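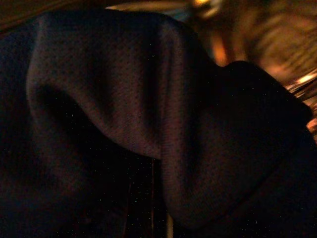
**Figure 1.** Dark blue fabric in heavy folds.

## 4. What the diaries can and cannot show

The claim that households wash dark clothes less often rests almost entirely on self-report. Of the 2078 people invited to the Umirby survey, 1551 returned a diary, and those who did may well be the ones who enjoy keeping track of such things. Lamptey's reanalysis found the gap between dark and light loads shrank once household size was entered. We are not convinced there is a gap at all.
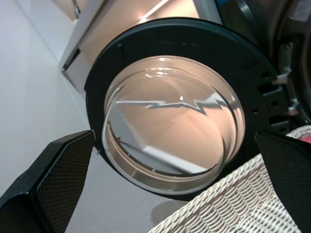 ### 4.1 Counting a load

The diary never defined a load. One shirt and a full drum both earned a tick – a choice that suits the form better than the question. Akado later asked up to 200 of the same households to weigh their washing,
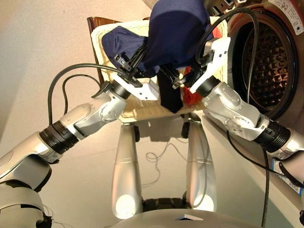
but weighing brings its own trouble, as people who own a scale tend to wait for a fuller basket. Edem Lamptey (personal communication) regards the weights as usable. We would use them only to rank households.

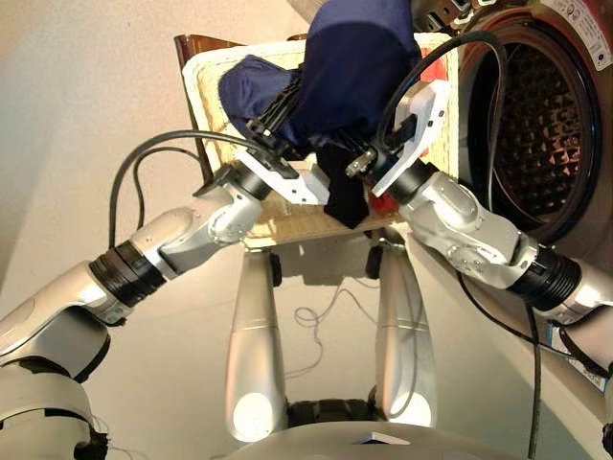 ### 4.2 Recall

Entries were often filled in days late. The October wave allowed a delay of 5 days, and we see no way to correct for it.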